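Frauke Thiele
June 10, 2018

Right. Small things. Hair bits, necklaces, keys, the stuff that lives in bowls. Doing a thread because three people asked me the same thing in replies and I keep typing it out badly

Background for anyone new. I had a drawer. The drawer had a shoebox lid in it, the lid had an old soap dish in it, the soap dish had everything. Chains, bobbles, a button off a coat I gave away in January, foreign coins

Getting a necklace out meant getting all of them out. One big necklace really. Wore the same one for months because it was the one on the outside of the lump

So first job, empty the drawer onto a tea towel. A tea towel, not the bed. I did the bed once and slept on an earring

Pale tea towel if you have one. Things vanish on a patterned one

Second job is chucking. Snapped elastics, dead bobbles, earring backs with no earrings. Kept one broken chain because Irfan Ngui reckons he can fix it. He has had it before. He gave it back the same but we live in hope

Untangling: lay it flat, don't lift it. Two pins, work from the loosest bit, never pull. A drop of baby oil on the knot if it's really bad, then washing up liquid after to get the oil off. Not on pearls!! Not on anything glued

Gave up on one and cut it. It was from a magazine, it's fine

Ok stands. This is what people actualy want to know

I have been through a few. The tree shaped ones are lovely in the shop and horrid at home. You hang a thing on a low branch and it swings into the thing on the next branch and you're back to one big necklace

Also the trees tip. Hang everything on one side, go and make a tea, crash

What works for me is the plain T type. One post, one bar, pegs pointing down off the bar, tray at the bottom. Boring. Very good

Someone sent me the Sturkska one, which is a ring on a stick. Pretty. Bracelets ok, chains slide round to the lowest point and sit there together in a sulk. Sent it on to my sister

The Vesano one has hooks that curl up at the front so things don't slip off, better for kids. Harder to get things ON though, with cold hands at half six

Pegs with a round tip are kinder to ribbon. Sharp ends pull threads. Found that out on a velvet choker

How far apart the pegs are matters more than how many. If the gap's smaller than your thumb don't bother, you'll be hooking two at once every time

And a rim on the tray. Please. A flat base with no rim is just a table with extra steps. Earrings roll, they all roll, they go straight under the radiator

Height: hold your longest chain up against it before you pay. If it pools in the tray it'll pick up whatever's in the tray. I loop the long ones double over the peg, quick fix

Black or white? Had white. Showed every smear of foundation. Black shows dust instead, but dust comes off with a dry paintbrush. Cheap one, soft, the kind from a kids' paint set. Does the pegs as well

Irfan says black on a light wood table looks "like a tiny gallows". Thank you Irfan

Do put it on something pale tho. Dark stand on dark chest of drawers and I was hitting it with my elbow every morning

Where the table is matters too. Mine was next to the window, curtain caught the bar every time I drew it. Shifted it along, no more crashes

Hair bows now, because that was the actual question, sorry

The clip ones go on a ribbon. Length of wide ribbon, hang it up, clip them down it in a line. Everyone does this, everyone's right

Bow ties and bows without a clip are the pain. They're not heavy enough to stay hooked and they lose shape if you squash them. I tried a box with a lid. Opened it a month later and every bow looked like it'd been sat on

Don't hang them by the loop either, you get one long ear and one short ear

Flat. Knot up, loops open, nothing on top. In the tray if there's room, next to it if there isn't. That's the whole method

If a loop's gone flat: roll up a bit of tissue, poke it in, leave overnight. Fabric ones you can hold over the kettle for a second first. Plastic ones do NOT take to the kettle. Ask me how

For black bows, bit of sellotape round your finger to lift the fluff. Lint roller is too strong, it grabs the knot and the lot comes undone

Costs, since it always comes up. I'd say don't spend more than a takeaway on any of this. A mug and a row of cup hooks screwed in a bit of scrap wood does nearly the same job, my mum's had hers for years

If you do screw hooks in, pilot hole first or the wood splits. I know. I know you won't

Lumbao do those little felt liners for trays. Nice, quieter when you drop your rings in first thing. They slide about, so a dab of Blu Tack in each corner

Someone asked about sizes of tray. Oval over square for me. Nothing hides in the corners becuase there aren't any, and it wipes out in one go

Reply to a few of you at once:

- yes you can wash it, warm water, dry it properly round the bottom of the post
- no I don't keep perfume in the tray, it leaked once and took the shine off a ring
- watches on a peg are fine if the strap's done up
- sunglasses on the bar, yes, till they fall off the bar

Keys. Don't put keys in the same tray as chains. Keys always win

The evening bit takes me no time now. Necklace off, peg. Earrings off, tray, both together, backs on. Bow down flat. Teeth

If I skip the peg even once it goes back to the lump. I've watched it happen. Two nights away and a bag tipped out on top and there it was again

Travel is its own thread. Short version is drinking straws, thread the chain through, do the clasp up. Bows go inside a mug inside the case

Going to do the scarf shelf next, which I am dreading. There's an Istico box up there I haven't opened since we moved 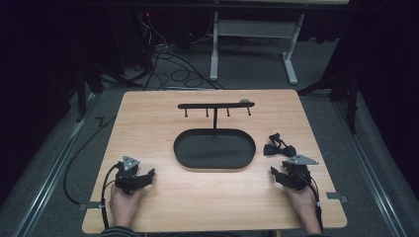 Oh and someone asked which end I start hanging from. Left, everyday ones, so my hand goes there without looking. Fancy ones at the far end. Swap them if you're left handed I suppose. Right, kettle

Contact | © Frauke Thiele | Back to top

More from Frauke
- The bathroom cabinet, again
- Tea towels: keep, cut up, bin
- What I did with the sock drawer
- 600 buttons and one small jar
- Irfan Ngui mends my lamp, part two
- Coat hooks that stay on the wall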